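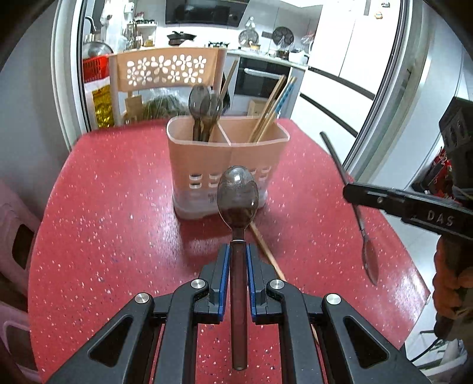

テーブルの箸立てとスプーン

カールホルム練習場 施設公開日の見学メモ
2020/07/02

フォヴハム(Fovham)のカールホルム(Karholm)練習場が、シーズンの合間に施設公開日を設けたので行ってきた。トップチームとアカデミーが共用している練習場で、ふだんは正門の脇にある見学台から第一グラウンドの一部が見えるだけである。公開日には芝の管理棟、リハビリ室、用具庫、映像室まで入れる。申し込みは事前の抽選で、受け入れは全部で122人。午前と午後に分かれ、私は午前の組だった。

集合は正門横の駐輪場。受付で首から下げる札を受け取り、検温を済ませてから班ごとに出発した。靴底を洗う場所が入口にあり、スパイクやヒールのある靴の人は貸し出しの長靴に履き替える。案内には「運動靴で」と書いてあったが、革靴の人もいた。班によって回る順番が違い、うちの班はグラウンドから始まった。

グラウンドは4面ある。天然芝が三面、人工芝が一面。第一はトップチーム専用で、試合会場のピッチと縦横の寸法をそろえてある。第二と第三はトップの控え組とアカデミーの年長の組が交代で使う。人工芝の面は「アイト・ブラヒム」(Ait Brahim)という名前がついていて、照明があるのはこの面と第一だけだそうだ。名前の由来は案内板にも書いておらず、聞きそびれた。

第一の脇には屋根のついた観客席がある。最大1016人まで入れられ、アカデミーの公式戦や練習試合で使っている。思っていたより傾斜がきつく、前から二列目に座ってもタッチライン際が手すりに隠れない。反対に最上段は屋根の梁が低く、遠いほうのゴールへ高いボールが上がると一瞬見えなくなる。私はここで試合を見るなら中段の、入口に近いほうを選ぶ。日が当たるのは午後遅くなってからで、夏場の昼の試合ならまず日陰で見られる。

芝の説明はていねいだった。第一と第二では刈り高を変えていて、第一は試合会場に合わせて短くしている。刈る向きは練習日ごとに変える。同じ向きで続けると芝が寝て、ボールの転がりに癖が出るからだという。ゴール前の傷みは練習メニューの影響が大きく、キーパー練習のときは可動式のゴールをペナルティーエリアの外に置いて、本来のゴール前を休ませる。実際に第二グラウンドでは、ゴールを動かした跡が白いスプレーで何か所も残っていた。芝の色が薄いところは種をまき直した場所で、縄で囲ってあった。

散水は早朝と練習の直前。直前の散水は監督の希望で量を変えるそうで、これは公式戦でもよく聞く話だが、練習でそこまでやっているとは知らなかった。散水の担当は前の晩に練習メニューの紙をもらい、パス回しの多い日は長めに、走る日は短めにまく。雨の予報が外れたときが一番困るという話だった。

管理棟には刈り込みの機械が並んでいた。機械そのものより、壁に張ってある表のほうが面白かった。グラウンドを区画に分けた図に、その週に使った区画を色鉛筆で塗ってある。赤が二日続いた区画は翌日使わせない決まりになっていて、コーチ陣との間で毎朝やりとりがあるらしい。表は月ごとに綴じて棚に保存してあり、古い冊子は紙の端が茶色くなっていた。一冊めくらせてもらったところ、冬の間はほとんどの日が人工芝の面に集中していた。
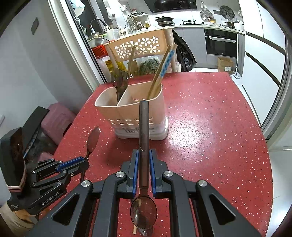
次がリハビリ室で、今回いちばん見たかった場所である。建物は平屋で、グラウンドに面した側が大きな引き戸になっている。けがから戻る途中の選手が、室内の運動を終えたらそのまま外に出て芝の上を歩けるようにした造りだ。段差はなく、引き戸のレールも床に埋めてある。

置いてある器具は、町の大きめのジムとそう変わらない。違うのは測定のほうで、アラタンス(Alatance)という会社の筋力測定台が窓側に据えてあった。膝の曲げ伸ばしの力を左右別々に測り、けがをした側としていない側の差を出す。この差が決めた範囲に収まるまで、全体練習には合流させない。範囲の数字は選手の年齢と、けがの種類で変えているとのことで、具体的な値までは教えてもらえなかった。

測定台には見学者も座ってよく、希望者が順番に試した。私も右だけやった。椅子に腰を固定され、すねに当たったパッドを前に押す。力を入れている時間は短いのに、終わると太ももの前が震える。画面には力の出方が曲線で出て、山の形がきれいな人と、途中でへこむ人がいた。私のはへこんでいた。古い捻挫のせいかと聞いたら、初めての人はたいていこうなると言われた。

復帰までの手順は壁のパネルにまとめてあった。段階は五つで、歩く、まっすぐ走る、向きを変えて走る、ボールを使う、相手をつける、の順に進む。キーパーには別のパネルがあり、「向きを変えて走る」のあとに「倒れる」が入る。マットの上、砂の上、芝の上の順に倒れて、倒れる側もけがをしていないほうから始める。膝のけがと肩のけがでは、この「倒れる」に入る時期が全然違う。肩の場合、走るほうはすぐに戻れるのに、倒れる段階で長く足踏みする選手が多いそうだ。

砂場は引き戸を出てすぐのところにあった。幅跳びの砂場をずっと広くしたようなもので、深さは膝下まである。見学の時間には誰も使っておらず、熊手の跡がそろっていた。

外の一角に、まっすぐ走るための直線路がある。両側に低い杭が立っていて、速さを測る装置を取り付けられる。選手は自分のけがをする前の記録を基準にして、そこへどこまで近づいたかを見る。ほかの選手の記録とは比べない方針で、更衣室にも順位表のようなものは張らないことにしている。
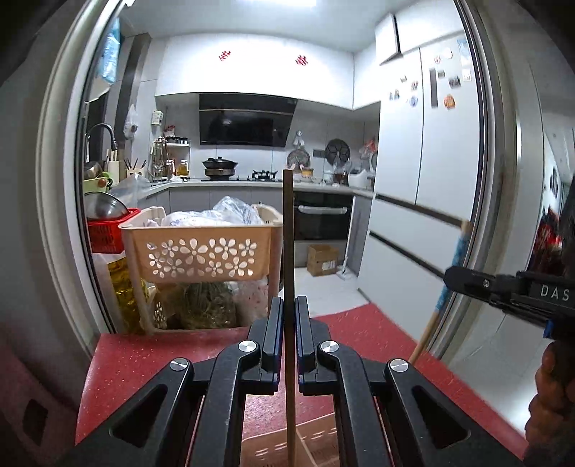

同じ班にいた人から、戻ってきたばかりの選手を試合で使うかどうかは誰が決めるのか、監督が使いたいと言えば通ってしまうのではないか、という質問が出た。自分の子どもの少年団では結局コーチのひと言で決まる、とも付け加えていた。

案内の担当者の答えは、練習への合流は医療側が決め、合流したあとの起用は監督が決める、というものだった。間に「時間制限」の段階があり、合流してしばらくは出場できる分数を医療側が紙で出す。監督はその範囲で使う。分数を超えた例はあるかという重ねての質問には、延長戦のある大会で一度あり、そのあと書式を直したとのことだった。今の用紙には延長の欄が別にある。こういう細かい話が聞けるのは現地に行く価値だと思う。

用具庫は駆け足になった。ボールは大会ごとに種類が違うので棚を分けてあり、空気圧を書いた札が下がっている。試合球は練習の前に全部測り直す。ビブスの色は六種類で、洗濯室と壁一枚でつながっていて、使い終わったものは小窓から放り込めば済む。スパイクは選手ごとの棚にあるが、公開日は布がかけてあって中は見えなかった。名札も外してあった。

映像室は階段を上がった二階。長椅子が三列の小さな部屋で、正面にスクリーンがある。保管している練習と試合の映像は3747本に達していて、古いものはテープから移したそうだ。選手は自分の場面だけを抜き出して見ることができ、アカデミーの子も予約すれば使える。見せてもらったのはコーナーキックの守備の例で、同じ場面を高い位置からとゴール裏からの二通りで流した。高い位置からだと誰が外したのかすぐわかるのに、ゴール裏から見ると、外した選手の前にちょうど味方が重なっている。ミーティングでは先にゴール裏のほうを見せて、選手に何が見えていたかを言わせるという。

映像の時間が押して、質疑は短くなった。アカデミーの入団テストについての質問が多く、次の募集はまだ未定、今年は例年と日程が変わるので公式の案内を待ってほしい、という返事の繰り返しになった。保護者らしい人たちはだいぶ粘っていた。 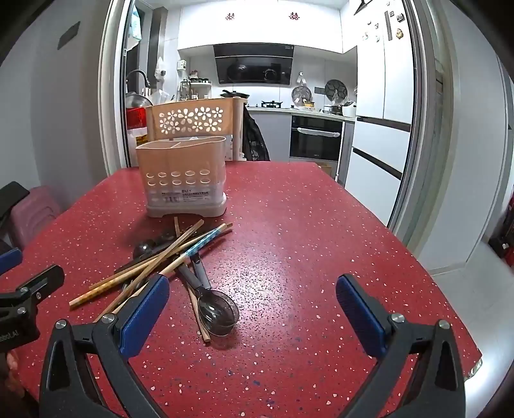
最後に第一グラウンドへ戻り、タッチラインの外から芝に触らせてもらった。中には入れない。刈ったばかりの面は手のひらで押すとかなり硬く、見た目のやわらかさとは違った。人工芝の面のほうは自由に歩けて、持ってきたボールを蹴るのも可だった。子どもたちはここが一番楽しそうで、終了の放送が流れてもなかなか引き揚げない。ゴムのチップが靴に入るので、帰りは入口のブラシで落としてから出る。靴下にもだいぶ残った。

気になった点も書いておく。班の人数が多く、管理棟とリハビリ室では後ろのほうの人に説明が聞こえていなかった。案内役は拡声器を持っていたが、室内では使わない。聞きたい場所が決まっている人は、移動のときに早めに前へ出たほうがよい。それから、回る順番が班で違うため、映像室が先になった班は後半がずっと屋外になる。帽子と飲み物は要る。自動販売機は正門の横にしかなく、途中で買いに戻ることはできない。

写真の撮影は屋外は自由、リハビリ室は測定台の周りだけ可、用具庫と映像室は不可だった。トイレは観客席の裏と管理棟の二か所。車椅子の人は班とは別の経路で案内されていて、二階の映像室には建物裏のエレベーターで上がっていた。

行き方は、最寄りの駅からバスで終点まで乗り、そこから川沿いの道を歩く。公開日は駐車場が使えないと書かれていたが、路上に停めて注意されている車があった。バスは昼の時間帯に間隔が空くので、午前の組で帰る人は時刻を見ておくといい。私は一本逃して、終点の待合所でしばらく座っていた。

次の公開は冬の中断期間を予定しているとのこと。7月と違って芝の種まきの時期を過ぎているので、管理棟の説明は内容が変わるらしい。区画の表がどう塗られているか見たいので、抽選にはまた申し込むつもりでいる。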